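About us

Brurnari. Grippers, finger kits and setup for small robot arms. Trikanstead, unit at the back, blue door.
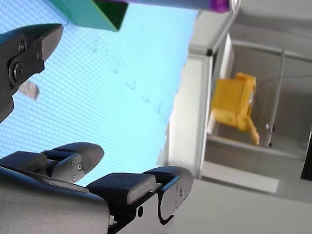
We make the bit on the end. Arms you can buy from plenty of people, and most of them are fine, but the fingers that come in the box are usually a compromise and that's where jobs go wrong. So we do fingers. Matte black, textured, held on with small screws you can get at with an ordinary driver, and shaped for the thing you want to pick up. A rounded paddle pad on one side and a longer flat pad on the other is a combination we get asked for a lot, and so is the hooked cutout along the lower side of the long finger. Bench tests get done with whatever shapes are to hand, a green block, a purple cylinder, that sort of thing, before we go near a customer's parts.

How it started

Miyuki Nomura was fixing packing lines, Cameron Gunn was teaching evening classes in machine maintenance. Both kept meeting the same problem. Firm buys an arm, arm sits in a corner with a dust sheet on it, somebody goes back to doing the job by hand. When they asked why, the answer was nearly always the gripper. Dropped parts, scratched parts, couldn't get into the tray. First set of fingers was made on Miyuki's kitchen table and it was pretty bad. Second set went to a bakery supplier and is still in use as far as we know.

We moved into the Trikanstead unit in July. Cold in winter, good light, decent parking if you come before the school run.

What we sell

Sindum finger kit. Two parallel fingers, a choice of pads, side plates, screws, spare screws, a printed guide. Comes flat in a box. Fitting takes most people a morning the first time and much less after that. £461 plus VAT.

Kuroda full gripper. Housing, motor, fingers, cable, mounting plate for your arm. Tested here before it goes out and set up on your site if you want us to. £900 plus VAT, site visit extra. Not for wet areas yet, please ask first. We've had two people not ask.

Loan set. £200 for a fortnight, taken off the price if you buy. Comes with an assortment of pads so you can find out what works on your own parts. Please send all the pads back. The soft ones especialy.

Custom fingers. Send us three or four of the thing you want to pick up, real ones, not a drawing. Drawings are useful later. We cut a first pair, try them, ring you, cut another pair. Price depends on how awkward it is and we'll say before we start.

What we don't do

Big arms. Anything inside a cage. Welding. Food contact, though we get asked and Cameron is reading up on it. We also don't write the program for your whole line. We'll get the gripper opening and closing when it should and show one of your people how to change the settings, then it's yours.

Second hand arms: we'll look at them, no promises. Bring the power supply and the manual if there is one. An arm with no pendant is a long afternoon and we charge for it.

Repairs

All Brurnari kit can come back for repair, however old. Pads wear out, that's what they're for. Replacements usually go out next day if we have your size in, and the size is marked on the inside of the finger. If a side plate screw has come loose, please don't glue it. We can send a new screw.

Bolts are a differnt matter. If the big one on the housing has worked loose, stop using the gripper and phone.

Who you'll talk to

Miyuki does design and the custom jobs. Best person for "will it pick up my thing". Prefers email with a photo.

Cameron does installs, training and the phone. Out on site most of the week so leave a message, he does ring back, often from a lay-by.

Two part-timers in the workshop, and a student every summer if we find one who doesn't mind sweeping.

Training days

Small groups, at our place, held on a Tuesday. You bring the parts, we've got arms here to practise on. Morning is fitting and changing fingers, afternoon is grip force, slow approach, what to do when it drops something. Lunch is sandwiches, tell us if you can't eat something. Free to anyone who's bought a Kuroda. Everyone else, ask for the current price, it's changing and I haven't got the new one to hand.

Schools and colleges

Yes we do a discount. Yes you can have the worn fingers for taking apart. Visits are OK in term time but the unit is small, so half a class at a time, closed shoes, hair tied back.

Getting in touch

Phone or email, details on the contact page. Tell us the make of arm, what you're picking up, how heavy it is and how many an hour. A video on your phone is a big help, even a wobbly one. If you're coming in person ring the bell twice, the compressor's loud.

Delivery is by courier on the small kits. Kuroda units we'd sooner bring ourselves if you're near enough.

Price list as a PDF is on its way, the old one still says 639 for the Kuroda, please ignore.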